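I'd pay for the hand and leave the rest of the box

I've been reading the sales pages for the Luvell kit for longer than I'd like to admit, and for the past month I've had one on loan, so I think I've earned an opinion. It's a hand-held gripper, plus the software that turns what you do with it into something a robot arm can learn from. You hold it, you do a job with it, you do the job again. Jellard, who sell it, have aimed it squarely at people who want a machine to deal with laundry, and I can see why. Everybody hates laundry.

My opinion is that the gripper is very good and the offer wrapped round it is a bit cheeky.

Let's start with the good part. The thing is simple. You squeeze, the fingers come together. You let go, they open. I had expected to spend a whole evening on setup and I was picking up socks before my tea had gone cold. The linkage moves smoothly, nothing rattles, and the pads on the ends come off with small screws, so when you wear a pair out (and you will, if you do this all day) you can swap them at the kitchen table. I've used the Wullberg one as well, the one everybody compares it with, and that has its pads moulded on. Crack one of those and you're posting the whole hand back and waiting.

Then there's the cloth. Anybody who has tried to get a machine to pick up a shirt knows that cloth is horrible. A mug stays the shape of a mug. A shirt is a different shape every time you drop it, and it has no handle, and the bit you want is usually underneath the bit you don't. The knack is to look for a fold that stands up a little and come at it from both sides without squashing it flat first. After a few evenings I'd stopped thinking about it, and that's the best thing I can say about any tool.

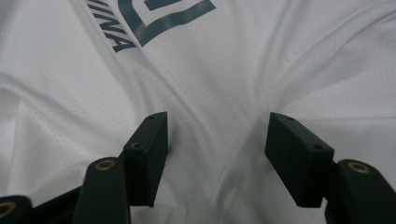
Sports shirts are my least favourite, by the way. The mesh sort of material slides away from hard pads if you go in at a lazy angle, and if you pinch too little of it you lift one sad corner and the rest stays where it was. Cotton tea towels are a holiday by comparison. I do wish Jellard's sales page said so, because all its talk is of towels, and I suspect most people's laundry baskets look more like mine.

Now the grumbling. The basic plan lets you upload 100 goes at a task each month, and the next one up gives you 1000. A hundred sounds like plenty until you sit down and do it. I got through 80 in one long afternoon, and that was shirts only, with a fair few I'd have thrown away if throwing them away had given me the credit back. It doesn't! A fumbled go counts the same as a lovely one. I think that's plain mean, and it has a silly side effect too, as you start being careful and slow to save your allowance, and then your robot learns to be careful and slow.

The other thing is the 28-day return window, which starts when the parcel leaves the warehouse and has nothing to do with when you open it. I wouldn't mind with a toaster. But this is a kit where the first week is you getting the feel of it, the second is you doing it properly, and only after that do you find out whether the arm at the other end has picked up anything useful. By then you've got your coat on and you're looking for the receipt.

People will say that the upload plan is where the money is and the hardware is sold cheap to get you in. Fine, printers worked like that for years and we all moaned about it for years. I'd happily pay more up front for the gripper and be left alone with my own recordings. Khổng, a much smaller outfit, already sell theirs that way. Their gripper is clunkier and the trigger made my thumb ache, but I didn't once catch myself doing sums before picking up a T-shirt.

So if you're tempted, and you've got somewhere to store your own data, buy the hand by itself. It's on the spare parts page, a long way down, listed as a replacement unit. The basic plan I'd skip until they stop charging for the duds – and do write and tell them so, I already have.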